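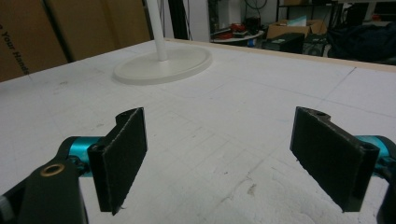

The purpose of the Manole project is to gather demonstrations from which a small manipulation model can learn to pick up and place household objects. Collection was carried out with a hand-held gripper whose camera looks out between the fingers. The white table surface carries faint grid lines, and start positions were assigned by grid cell. The dark pads on the two fingers stand out well against it, which made the opening of the gripper easy to check during review. The lamp stand at the far side of the table stayed in one place for all sessions.

Three operators took part: Lenuța Vasiliu, Traian Oprea and Catrin Wynne. Each session lasted 30 minutes and covered one object. The team completed 36 sessions between May and 17/07/2021, and 2976 demonstrations were accepted. An attempt was rejected if the object left the view before the grasp or if the fingers closed before reaching it.

Labeling proved slower than recording. The start and end of every grasp were marked by hand in Jenico, and a second operator reviewed each label. Disagreements were settled by Valentin Stoica, the project supervisor -- most concerned the exact moment of release.

The set includes 14 objects. Thin items such as cards and spoons are underrepresented, and the team recommends that further sessions begin with these. Training results are reported in Section 4.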